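Home | About Us | Classes | Desk Days | Shop | Contact

About Clestus Desk Studio

Hi, and welcome! I started Clestus in June, four years ago, with one table, a roll of white paper and a strong opinion about pen cups. 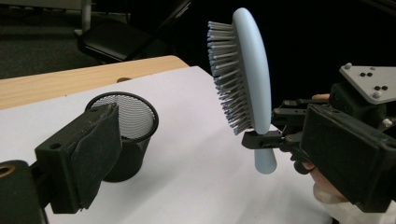 A black mesh cup on the white paper at the studio.

I used to work in an office supply store (Dremard, if you grew up around here you probably bought your school folders from us), and what I liked best was never the selling. I liked it when somebody came in with a photo of their awful desk on their phone and asked me what to do about it. I'd end up in aisle two for half an hour drawing on the back of a receipt. When the store closed I kept doing it, first at friends' kitchen tables, then in a rented room, and now in our own place on the second floor of the Avcı building, right over the bakery. Yes, it smells amazing. No, I don't get any work done before ten.

What we do is pretty simple. We teach people to set up a desk, a craft table or a homework corner so they can sit down and start. You bring a bag or a box of whatever is living on your desk right now, we spread a big sheet of white paper over the table, and everything comes out onto it. I love the paper! You can see every paper clip against it, you can write on it, you can draw a line down the middle and argue about which side the stapler belongs on. At the end you fold up the crumbs and pencil shavings and off they go.

Then we sort. Pens get tested on the paper. Brushes get looked at, bristles and all, and the ones that have gone stiff get a second job spreading glue. Whatever you use every day goes in a cup, standing up, where your hand can find it. I'm a wire mesh person myself. You can see when it's getting too full, the dust doesn't settle in the bottom quite so badly, and a black one goes with everything. (We do have a small group of regulars who swear by old jam jars, and they're welcome too, they just have to sit through my speech.)

The class I'm proudest of is Futen, our Saturday series for kids and parents. It's four sessions, one table per family, and the kids get the final say on where things go. I've had a seven-year-old explain to her dad why the scissors can't live with the markers, and she was completely right.

We've had 970 people through the door so far, and I'm hoping to hit 1000 before the holidays. There will be cake when we do, the bakery has already been warned. We also keep a shelf of desk things people didn't want to take home again, and last year we passed along 200 boxes of them to classrooms in the area. If you teach and you need rulers, please, please write to me. We have so many rulers.

Classes are small, the chairs are decent and the coffee is free. You don't need to tidy up before you come, and I'd really prefer it if you didn't. If you're not sure which class fits, send me a note with a picture of your desk and I'll tell you what I think. I answer all of them myself, usually in the evening, with my own desk looking a lot worse than you'd expect.

Contact | Class calendar | © Clestus Desk Studio | Page updated 9/1/25 | Back to top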